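Grarkutham Community Services Building
Housekeeping, Laundry and Waste Inspection
Checklist with Inspector Comments

Inspection period: December
Lead inspector: Ieva Žukauskas
Second inspector: Gerasimos Alexiou
Site contact: Chrysanthi Politis, Building Services
Report reviewed by: Ottar Granström, Facilities Compliance

Ratings used in this report
S – Satisfactory
N – Needs attention before the next inspection
U – Unsatisfactory, immediate correction required
N/A – Not applicable at this site

Scope
The inspection covered the ground floor corridors, the laundry room, the shared kitchen, the public restrooms, the chemical store and the rear loading area. The upper floor offices are cleaned under a separate contract with Miettinen and were not inspected. The inspection began at 8:30 a.m., before the building opened to the public. Findings carried over from the previous report are marked "repeat."

Section 1. Entrances and corridors

1.1 Walk-off mats lie flat with no curled edges. S
1.2 Floors are free of standing water and loose debris. S
1.3 Wet floor signs are available at both entrances. N
Comment: The sign for the east entrance was stored in the second floor closet. It must be kept within reach of the door it serves.
1.4 Exit routes are clear for their full width. N
Comment: Stacked chairs were found along the north wall outside Meeting Room 20. The chairs were removed during the inspection. This is a repeat finding. Room users are to return chairs to the rack at the end of each booking, and the front desk is to check the corridor at closing.
1.5 Exit signs are lit. S
1.6 Fire doors close and latch without assistance. U
Comment: The corridor door next to the kitchen does not latch. The closer arm has lost tension. Work order 1582 was opened while the inspectors were on site, and the door is to be checked by hand at closing each day until the repair is signed off.

Section 2. Laundry room

2.1 Lint screens are cleaned after each load. S
2.2 Dryer exhaust duct is connected and undamaged. S
2.3 The space behind the machines is free of lint and dropped items. N
Comment: Lint has built up behind the second dryer. The machine should be pulled forward for cleaning by two persons. Staff should not reach behind it while it is plugged in.
2.4 Soiled and clean items are kept on separate shelves. S
2.5 Mesh wash bags are free of tears and close fully. N
Comment: Two bags in the shelf stock had failed zippers and were discarded. Small cloths that escape from an open bag have been found in the drain filter on earlier visits. Replacement bags should be ordered in the same size so that the load chart on the wall remains correct.
2.6 Detergent is stored in its original container with a readable label. S
2.7 Water temperature setting matches the posted chart. S
2.8 Laundry log is complete. N
Comment: Entries are missing for several evening loads. Ms. Politis stated that evening staff had been using a separate sheet. The sheet should be copied into the log and withdrawn.

Section 3. Waste handling, indoor

3.1 Every bin in use has a liner. S
3.2 Liner edge is folded outward over the rim. S
3.3 Liner size suits the bin. N
Comment: Liners in the restroom bins are too short and slip down once the bin is in use. The Clason liners already stocked for the kitchen fit these bins and may be used in both locations.
3.4 Bins are emptied before contents reach the rim. S
3.5 Bin exteriors are wiped down weekly. S
3.6 Food scraps are kept out of paper recycling. N
Comment: Coffee grounds were present in the paper bin beside the copier. A sign at eye level is recommended. The current sign is fixed to the lid and cannot be read when the lid is raised.

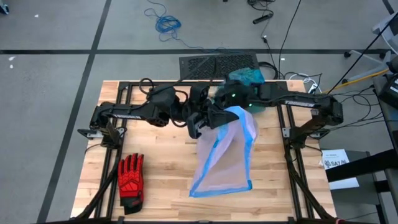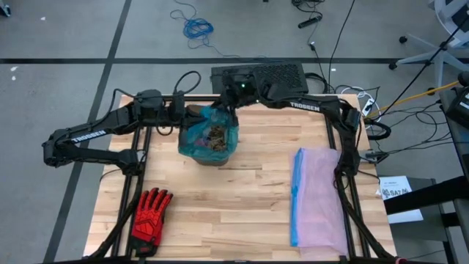
Items 2.5 and 3.2. First view: mesh bag with blue trim. Second view: bin with teal liner folded over the rim.

Section 4. Shared kitchen

4.1 Counters and tables are clean and free of deep cuts. S
4.2 Refrigerator temperature is recorded daily. S
4.3 Food in the refrigerator is labeled with a name and a date. N
Comment: Unlabeled containers were present on the lower shelf. Under building rules, unlabeled food is discarded at the end of the week. The rule is posted, but it has not been applied for some time.
4.4 Sink drains freely. S
4.5 Hand soap and paper towels are supplied. S
4.6 Electrical cords are kept away from the sink. U
Comment: The kettle cord crossed the edge of the basin. The kettle was moved to the opposite counter during the inspection and should remain there.
4.7 Extinguisher is mounted, charged and tagged. S
Comment: The tag is current. The pin seal is intact.

Section 5. Restrooms

5.1 Fixtures are clean and in working order. S
5.2 Cleaning schedule is posted and initialed. S
5.3 Grab bars are firm. N
Comment: The bar in the accessible stall shows slight movement at the lower bracket. It does not yet affect use, but the fasteners should be tightened and the wall anchor examined. If the anchor has pulled, the stall is to be closed until repair.
5.4 Exhaust fan operates. S

Section 6. Chemical store

6.1 Door is locked when the room is unattended. S
6.2 Safety data sheets are present for all products. N
Comment: No sheet was found for the Zera floor finish. The supplier has been asked to provide one. The product is not to be used until the sheet is in the binder.
6.3 Acids and bleach products are stored apart. S
6.4 Spray bottles are labeled. S
6.5 Gloves and eye protection are stocked. S
6.6 Eyewash bottle is within its expiration date. S

Section 7. Loading area

7.1 Dumpster lids are closed. N
Comment: One lid was held open by flattened cartons. Cartons belong in the cardboard cage, which had ample room.
7.2 Ground is free of spills and broken glass. S
7.3 Lighting is adequate. S
7.4 Pest control stations are in place and numbered. N
Comment: The station listed on the site plan as number 11 could not be located. It may have been moved during the fence work. Mr. Alexiou has asked the pest control provider to confirm its position and to correct the plan if needed.

Corrective actions

Kitchen corridor door (1.6): repair of closer under the open work order. Responsible: Prodromos Sfakianakis.
Kettle location (4.6): corrected on site. Staff notice to be issued by Ms. Politis.
Grab bar (5.3): examine and tighten. Responsible: Prodromos Sfakianakis.
Floor finish (6.2): remove from general stock until the data sheet is received. Responsible: Ms. Politis.
Chairs in corridor (1.4): closing check to be added to the front desk sheet. Responsible: Ms. Politis.
Laundry log (2.8): transfer entries from the evening sheet. Responsible: laundry staff.

Items rated U must be reported to Mr. Granström in writing once corrected, including those corrected on site. Items rated N will be reviewed at the next inspection, and a second N for the same item will be treated as U.

General comments
The building is in sound condition and staff were cooperative throughout. The laundry room is noticeably better kept than at the previous inspection, when the shelves were not labeled. The inspectors note that most of the remaining findings concern storage and return of items after use – chairs, signs, cartons – and could be addressed by a short reminder at the staff meeting.

The site contact may dispute any rating by written note to the lead inspector. The note will be attached to this report and the rating will stand until it has been reviewed.

Copies: Building Services; Facilities Compliance; front desk binder.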